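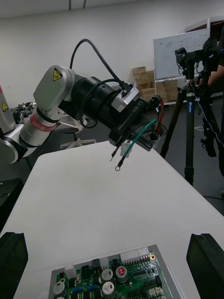
An afternoon at the Zandard repair workshop

I have been meaning to write up our visit to Zandard since September, and my notes have now been through the wash once, so I had better get on with it.

Diễm Tăng had arranged the whole thing, bless her. She used to work with the people there and had been telling us for ages that we ought to come and see what happens to a circuit board when somebody takes the trouble to mend it. There were 8 of us in the end, which was as many as they would take in one go, and we went round in two lots of four so that everyone could get near the bench.

Getting there was a small adventure. The bus drops you on the wrong side of the dual carriageway and the footbridge is further along than you would think, so do leave yourself time if you go. We were given tea straight away (proper mugs, and a tin of shortbread that went round twice) and asked to put our coats on the hooks by the door before going through.

I suppose I had expected something poky, with a soldering iron and a lamp. The table is a great big white thing, and a single green board sitting on it in its silver metal tray looks rather precious, like a cake somebody has just put down. I am no expert, but once Diễm had explained a few of the parts I could have stood over it for an hour. The silver cylinders are capacitors, and they are what most people notice first because they stand up so proudly. One near the middle had a red top, and I took a great liking to it. Then there are the white connectors in a row along one side, a little cluster of blue parts, black chips all over the place, and gold pads and traces running in between like a street map.

Diễm told us that on old boards the capacitors are generally the first suspects. You look for a swollen top or a crusty patch at the foot, and after that you start measuring. She had brought along a few dead ones in a jam jar for us to handle, and the bulge is quite plain once you have felt it with your thumb – I have since been peering into the back of my old radio with a torch.

We also had a long chat over more tea about what is worth mending and what isn't. Their rule is that if the board can still be bought new for less than an hour's work, they will tell you so. Plenty of people ask them to carry on regardless, and I must say I would be one of them.

A few practical things, as several of you have asked. The visit lasts most of an afternoon and you are on your feet for a good part of it, so wear comfortable shoes. Leave scarves and dangly bracelets at home. Questions are welcome at any point, even very basic ones, and I asked plenty! The next visit is on October 3, 2020, and Diễm is keeping the list, so have a word with her if you would like to be on it. I have already put my name down again, and I shall be bringing the radio.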